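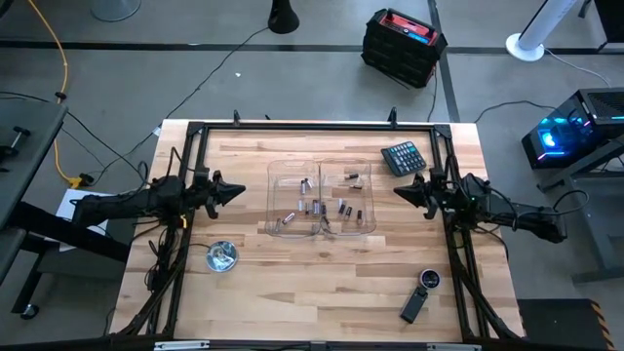 Niall Galbraith: still no good up here. Moved to desk 30 this morning like the chart says, badge won't let me book it, the screen by the door shows it taken by someone on the Clistwood team. Third time since the move. Can we please just get assigned seats back on this side.

Logged Aug 24, 2004. Desk booking, second floor, open plan. Priority was low, bumped to medium.

Checked so far:
- Badge reads fine at both doors and the copy room
- Booking screen restarted twice, same result
- Desk 30 shows two owners in Brolleo, one from the old layout and one from the new
- Paper chart by the kitchen is the May version. Took it down

Looks like the import. When facilities redid the floor (long rows out, clusters of four in) the desks got renumbered but the old numbers were never cleared. 163 desks in the list, there arent that many on the floor. So anything in the quiet zone can clash with a desk that used to be by the windows.

Asked Lamont for a clean seating list. They sent the furniture order instead. Asked again.

Update. Got the list. Old entries removed for the quiet zone and the two project rooms. Niall can book 30 now, confirmed by phone. Phone extension still rings at the old desk, seperate ticket.

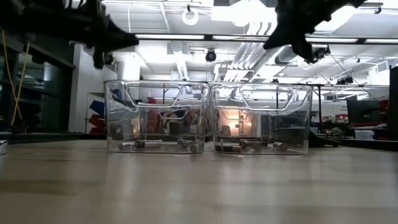

Two clear bins, side by side.

Update 2. Spoke to Halmont re the door screens. They refresh every 10 minutes, so a desk can look taken after it's been let go. Can be set shorter, they want a change request. Sent.

Also from Niall: the clusters are too loud for calls, people are booking the small meeting room all day just to get a door. Not a system fault but noting it, same complaint from accounts. Passed to the layout group. They have 2,000 left in the budget for screens and panels, no idea if that covers it.

Still to do:
- Clear old entries, window side
- New chart by kitchen, with date on it this time
- Move Niall's extension
- Halmont change request, waiting

Leaving open til the window side is done. If your desk shows two names dont rebook it, send me the number.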